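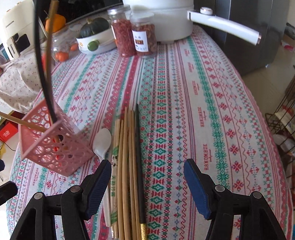
How long do the small red beans need to soak before they go in the electric pot?

Overnight is best, and six hours will do if you forgot. Put them in a bowl of cold water before bed, drain them in the morning and start again with fresh water.

11. Setting the table for hot pot and bean soup

The long table at Jircombe does for cooking, serving and eating, often all at once. The steps below assume you are starting in the late afternoon and would like to eat the same day.

11.1 The cloth

1. Clear the table and wipe it down. Let it dry.
2. Lay the woven cloth with the bands of pattern running straight. There is no official top or bottom to it, although you will meet people with views.
3. Smooth it from the middle outward. Creases under a bowl are only annoying, but creases under a full pot are a soup problem.

Note: The cloth belongs to Buppha Thongdee and is on permanent loan. Cold hand wash, dry in the shade. It has survived one trip through the machine on the towel setting and should not be asked to do it again.

11.2 The pot

1. Stand the electric pot toward the back of the table, on the cork mat from the second drawer.
2. Turn the long handle so it points where no elbow will be. With children at the table, point it at the wall.
3. Run the cord off the back edge to the wall outlet. Don't bring it across the middle between the plates, however short the distance looks.
4. For bean soup, allow 100 grams of dry beans to 1000 mL of water. Boil hard for 11 minutes with the lid off, then turn down and simmer until a bean squashes flat between two fingers.
5. Add sugar once the beans are soft. Sugar them early and you will be simmering until September.

CAUTION: Lift the lid by its knob, with a cloth, tilting it away from your face. Steam comes out first.

CAUTION: Unplug the pot before moving it, even a little, even just to fit the rice in.

11.3 Jars

1. Keep dried goods in the clear jars with the white lids. One is for red beans.
2. If a jar has a label, leave the label on. Reddish dried things look much alike by lamplight, and Alun Edwards once sweetened a stock that had been going since lunch.
3. Screw lids down before the pot is switched on.

Note: Refills come from the Saengthong shop, bulk aisle. Top up with the same thing that was in the jar before. This had to be written down.

11.4 Chopsticks and spoons

1. Lay the chopsticks out in a bundle and let people help themselves. Plain bamboo are for cooking and eating alike.
2. The black ones with gold on the end are for whoever gets to them first. They are more slippery than bamboo, so justice is done.
3. Paper or wooden sleeves stay on until the meal starts.
4. Set out a spoon for each person having soup.

11.5 Basket and pumpkin

1. The pink basket holds snacks and small fruit. Stand it upright if you want the contents to remain a group.
2. The pumpkin sits in the ceramic bowl until it is needed. Cut it on the board in the kitchen - never on the cloth - using the heavy knife and a folded tea towel to stop it rolling.
3. Leave the skin on. Scoop the seeds into the compost pail and add the chunks for the last part of the simmer.

For washing up and putting away, see section 12.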